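The Custholm Account

The transfer left checking at 6:00 on the first business day of every month. Farzad Bahrami had set the amount at 232 dollars in April, two years earlier, and had not changed it. The destination was a savings account at Brolton, named Custholm after the lake where he meant to buy a share in a cabin.

On 1st November the balance stood at 3,578 dollars. He entered the figure in column D and checked it against the statement. It should have been higher. Row 19 held a withdrawal of 669 dollars, coded "car," and row 22 a second one of 1,000, coded "Luvosura." He had bought the fund on a tip and sold it at a loss. The proceeds had gone to groceries.

He added a column for what the balance would have been without rows 19 and 22, looked at it, and hid it. Then he opened the transfer settings. The form allowed one change per cycle — amount or date, but not both. He typed 260. 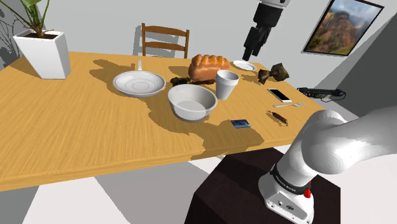

Santoro asked whether 28 dollars a month was worth the trouble of logging in, and he answered that it was 336 a year before interest. And the car, Santoro wanted to know. The car would get its own account.

He pressed Confirm. The page took a few seconds to load and asked for his password again.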